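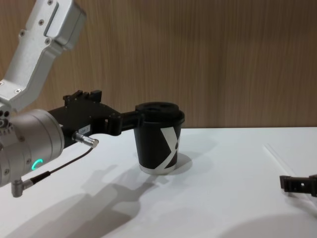
Jostetti is back for a second run! Channel bosses confirmed it last night after weeks of fans begging online. 20 episodes this time, up from the 6 we got in January, and the first one airs 27th August in the same late slot.

Sebastian Enache returns as Morris, the shady lawyer everyone loved to shout at. No surprise there. Bigger news is that Morris gets a brother, kept under wraps so far, and the teaser shows only a hand putting a wedding ring down on the bar. Whose ring? Viewers are already guessing its the one Mollora threw in the harbour at the end of episode 2. Could be. The writers aren't saying.

Mollora herself is in it, alive, and running the family hotel. So that settles the car crash argument.

Filming has moved out of the city and down to Brekeo, where the crew have taken over most of the sea front for 48 days. Locals are being used as extras for the wedding episode, apparantly a big one with a fight in it.

Enache told reporters he read the last script on the train and missed his stop. "I had to ring my wife to come and get me," he said. He wouldn't be drawn on whether Morris makes it to the end.

Repeats of the first run start next week, two a night. Full cast list when we get it.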